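Skandport extends fixed-price parcel service to small businesses in coastal and island areas

Shops, workshops and home-based sellers in 21 more postal districts will be able to book collections at a single national price from June

Skandport has announced an extension of its fixed-price parcel service to 21 postal districts that until now have been charged a remote area supplement. The change takes effect in June and applies to all business account holders, whatever the number of parcels they send in a month.

Under the new arrangement, a business in any of the added districts will pay the same price for a collected parcel as a business in a city. The supplement will be removed automatically from existing accounts. Customers do not need to apply, and contracts already in place will continue on their present terms in all other respects.

The extension follows a review of rural and coastal pricing carried out over the past year. As part of the review, Skandport received written responses from 242 businesses, among them potteries, bookshops, seed merchants, knitwear makers and suppliers of boat fittings. Many respondents said that the supplement had led them to limit the areas they sold to, or to hold back orders until several could be sent together.

A spokesperson for Skandport said: "Small firms outside the main towns have told us plainly that they want a price they can quote to a customer without first looking it up. We have listened to those views, and we are pleased to be able to offer the same terms across a much wider area."

Collections and drop-off points

Weekday collections in the added districts will be made by Zendell, which already operates local rounds on behalf of Skandport in the northern region. Bookings made before 11 am will be collected the same afternoon on the mainland. On the islands, collection times will depend on the ferry timetable and will be shown at the time of booking.

Customers who prefer to hand over parcels in person may use any staffed drop-off point. Vastach, the convenience store group, will accept business parcels at all of its branches in the added districts during normal opening hours. A receipt will be issued for each parcel, and tracking will begin from that point.

Parcels of up to 2 metres in length will be accepted under the fixed price. Longer items can still be sent by the existing freight service, for which separate charges apply.

Businesses are reminded that parcels should be closed securely along every seam before they are handed over. Clear or brown packing tape is suitable. String and paper tape should not be used on their own, and old address labels should be removed or fully covered.

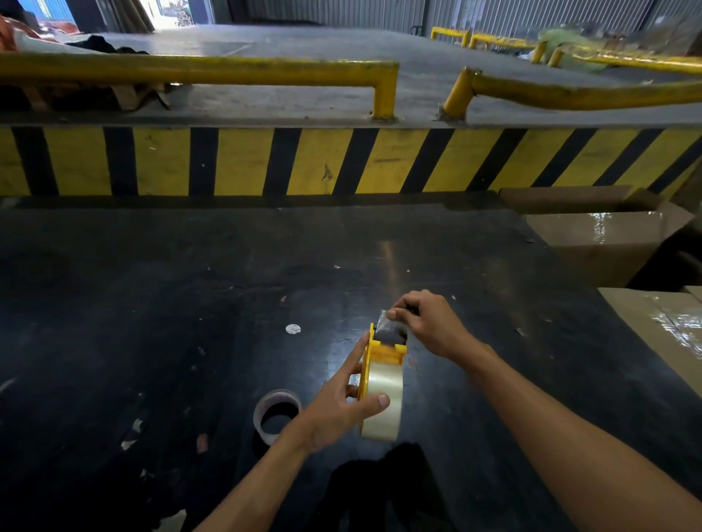 Support for new account holders

To accompany the extension, Skandport will offer a starter pack to the first 500 businesses in the added districts that open an account. Each pack contains address labels, document wallets and a printed guide to sizes and weights. The guide has been prepared with the packaging supplier Rácz and will also be available to download free of charge.

Telephone support for business customers will be open from 8 am to 6 pm on weekdays. Callers may ask for help with booking, customs forms and claims.

A full list of the added districts, together with the revised price table, will be published on the Skandport website before the change takes effect. Printed copies may be requested from customer services.

Notes to editors

Skandport is a parcel and freight carrier serving business and private customers.

The fixed price applies to domestic parcels only. International services are not affected by this announcement.

Media enquiries should be addressed to the Skandport press office.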